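Brulotus Household Robotics Laboratory
Autumn Open Day: Picture Gallery

The Brulotus Household Robotics Laboratory opened its doors to the public on 17th October. The programme was arranged in partnership with Clelstead College, whose second-year engineering students acted as guides throughout the day. In all, 141 visitors were received, in parties of no more than 20, and each party spent time in the domestic room before moving on to the workshop and the reading area.

Visitors were welcomed by the Head of Laboratory, Panagiotis Grgić, who spoke briefly on the work of the past year and on the move to the present building in September. The demonstrations in the domestic room were led by Lev Polishchuk. His subject was the tidying of soft furnishings by a two-armed robot, a line of work which the laboratory began under the Sydorenko bequest and which continues with support from that fund.

The gallery which follows records the morning and afternoon sessions in the domestic room. Larger prints may be consulted at the reception desk.

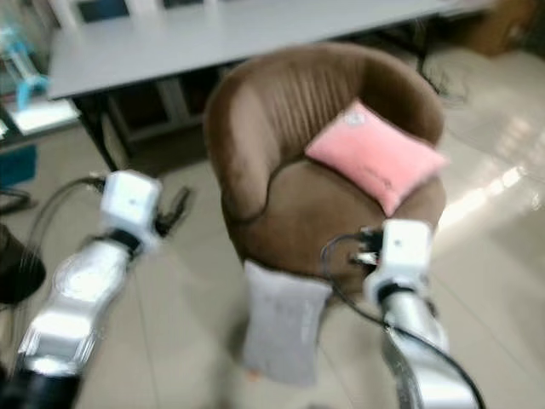 Cushions were chosen for the demonstration after a long period of trials with firmer objects. A box or a book keeps its shape when it is held, and the grip can be planned in advance. A cushion gives way under pressure, folds at the corners and seldom lies the same way twice. Mr Polishchuk explained that the laboratory regards this as one of the more useful tests of a household machine, and he invited visitors to compare it with their own experience of making up a sofa at the end of the day.

Several guests asked whether the room had been specially built. It is furnished with ordinary items, most of them bought second-hand, and the layout is altered from one week to the next so that the software does not come to rely on a fixed arrangement. The laboratory is always glad to hear from local households with furniture to pass on – armchairs and footstools are particularly welcome.
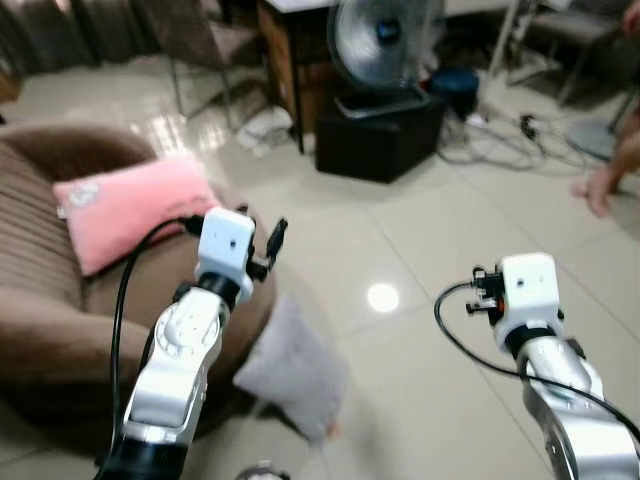
The question most often put to the guides concerned safety. Laboratory rules require that a trained member of staff remain in the domestic room whenever the arms are powered, and that visitors stay behind the line marked at the door. The room is also kept in something close to everyday condition. An electric fan, a ribbed armchair with a pink pillow on it and cables spread over the tiles are the sort of thing that a machine intended for the home must learn to work among, and staff do not clear the floor before a session.

A short talk on the control software, known as Trarnent, was given in the workshop at the close of each session. Copies of the notes are available on request from the laboratory office. The talk scheduled for the final session overran, and we thank the party concerned for its patience.
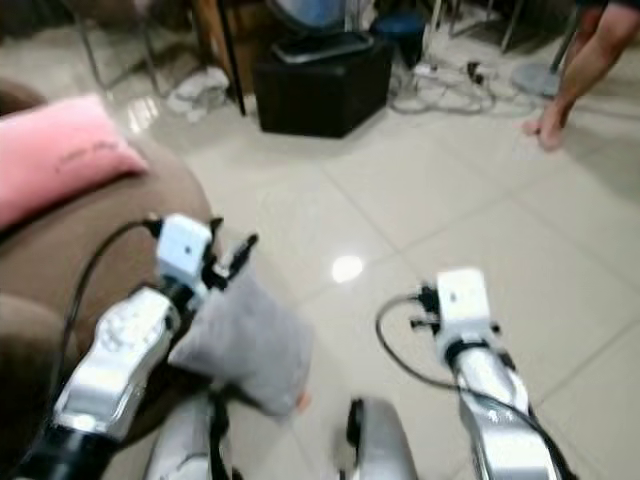
Mr Polishchuk devoted the last part of his presentation to small and limp items, which remain a separate field of study. Handkerchiefs, dusters and the like present little for a camera to recognise, and their outline changes as soon as they are lifted. Soft grey fabric held in the fingers of the left gripper, hanging in loose folds, gives a fair impression of the difficulty. The right gripper is empty at this point. Work on the use of both hands together is planned for the coming year, and a student project on the folding of towels will begin at Clelstead College next term.

The laboratory wishes to record its thanks to the 21 students who served as guides, to the College for the loan of seating, and to all those who completed a comment card. Replies to written questions will be sent by post – please allow 2 weeks. Schools and community groups wishing to arrange a visit outside the open day should write to the laboratory office, stating the size of the party and any access requirements.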